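Okay, fault thread, because three of you asked why the Zindwood arm has been so quiet lately. Grab a coffee, it's a long one.

1/ Setup first. We do soft goods pick-up on a padded quilt: rope, cord, string, anything floppy. The run is 100 grasps, hands off, and I get to sit there with my feet up. That was the plan!

2/ Somewhere in the first 14 grasps the log goes weird. Finger force reads a flat 5 newtons and just stays there. Fingers open, 5. Fingers closed, 5. Arm parked in midair touching nothing at all, still 5. Real contact is never that tidy, so I should have stopped it right then. I did not stop it right then.

3/ The controller (we're on Hattar, the old branch) takes that number and decides "great, I'm holding something, and gently." So every time it goes down for a piece of cord it thinks it has room to push a little more. And a little more. You see where this is going.

4/ Padding hides it, too. On a hard table you'd hear the thing complain. On a quilt it sinks in and everything looks lovely and calm while the motor current creeps up to 700 mA.

5/ Two views from the wrist camera, down at the soft stuff where all this goes on:

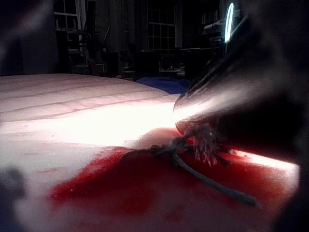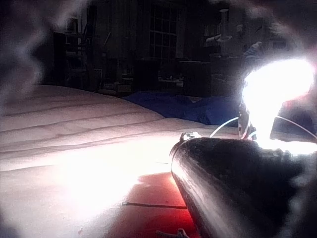

Wrist cam, both of them. First one has the fingertip down on the frayed bit of the cord.

6/ That frayed tuft is my least favorite thing to grab, by the way. A clean piece of cord gives you a nice bump in the force reading. Loose fibers squash down to almost nothing, so even with a healthy sensor it's hard to tell "got it" from "leaning on the bed." With a stuck one, forget it.

7/ What stopped the run was the current limit. Not the force limit, which is the one I'd been trusting, and which was never going to trip on a number that doesn't move. Arm froze, red banner on the laptop, me spilling my drink. No injuries, and my hand was nowhere near it, but it easily could have been. I reach in to straighten the cord between grasps all the time. (Used to. I hit the stop first now, every single time.)

8/ Cause: sensor connector half out of its socket. It kept sending the last good value forever and Hattar never checked how old the value was. Ugh.

9/ Fixes so far: clamp on the connector, a stale-data check that halts the arm, and an open-finger zero test before every grasp. It adds a few seconds each time and I don't care.

10/ If you're running the same setup from the Listgate guide, go wiggle your connector with the power off and then watch the reading with the fingers open. Mine's back on the full 100 tonight, will post the log when it's done.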